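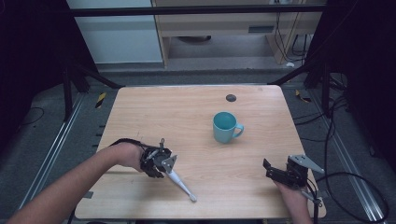

Budgeting for a second pair of hand-held grippers, talk me out of it

honeyeater_96
Hi all. I've got funding to plan out until September and I'm torn. Option one is a second pair of hand-held grippers, so two people can record tabletop jobs at once. Option two is sticking with one pair and buying spare finger pads, cables and a decent second table. Brumico quoted me 159 a set for pads, Upadhyay wants 139 but postage is extra. Which way would you go?

csalazar
Second table, no question. We bought the extra pair first and they sat in a cupboard because there was nowhere to use them. Also budget for cable management!! I put 300 aside for it and spent the lot.
– Cristian Salazar

plutora_fan
Disagree with Cristian. Tables are cheap, you can pick one up second-hand any arvo. Grippers have a lead time, and if one side dies halfway through you're stuffed. I'd order the pair now and sort the furniture later.

honeyeater_96
Lead time is my worry too – Nastedbridge won't even give me a date. What about pads, do people really go through that many? My list so far:

1. Spare pads, two sets. The top edge on one of our fingers is looking pretty wavy and torn, and that's with mugs and other light stuff.
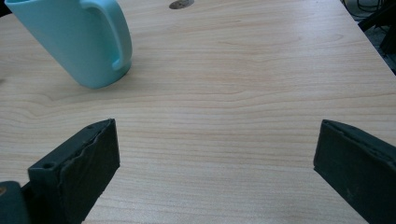 2. Spare cables, long enough to reach the floor and keep clear of your elbows.

3. Second table, same colour and height as the first if I can find one.

csalazar
I'd make it three sets of pads, and go with Brumico. By the time you've paid Upadhyay's postage there's nothing in it.

plutora_fan
Two's plenty. Put the difference towards the grippers, mate.

honeyeater_96
Righto, I'll get a written quote for the pair before I decide on the table.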